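Squeaky floor after underlay swap
Flooring and Subfloors, 3 replies

vmfinanga
Replaced the foam underlay in the back room with Fliltier 3 mm. Click planks, floating, over chipboard. It now creaks along one wall when the heating comes on. Expansion gap is 8 mm on the long sides. Do I pull it up?

dperron
Check the gap under the door trim first. Most of these are pinched at one point, and the noise travels along the row.

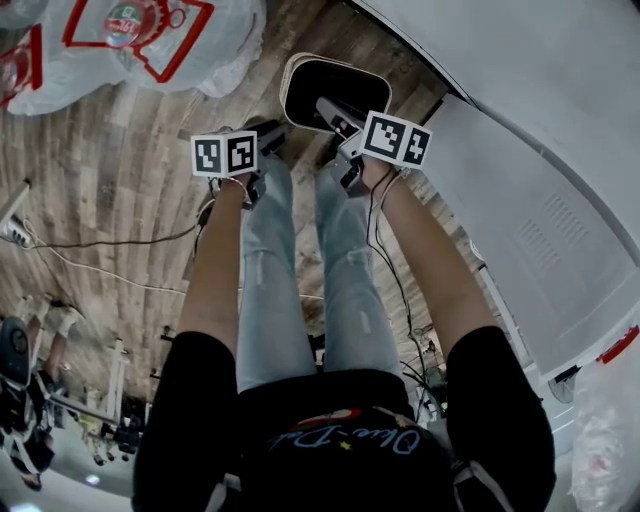 Board length matters too. Long boards move more at the end joints, and a pinch at one end shows up well into the room. My own planks are a weathered mix of brown, gray and tan, and on a pattern like that a joint opening by a hair is very hard to spot by eye. Run a fingernail across the ends. If one catches, start there.

gordon_a
Disagree on the trim. Creaking with heat over chipboard is usually the chipboard. Screw it down at 200 centers along the joists, 400 elsewhere. Underlay won't fix a loose deck.

dperron
He said it started after the underlay swap. The deck didn't change.

gordon_a
Walking on a bare deck for a day can work old nails up. Seen it more than once.

vmfinanga
Took the door trim off. Plank was tight against the frame, no gap at all. Trimmed it back to 8. Quieter, still one creak by the radiator. Will lift that corner and look at the nails.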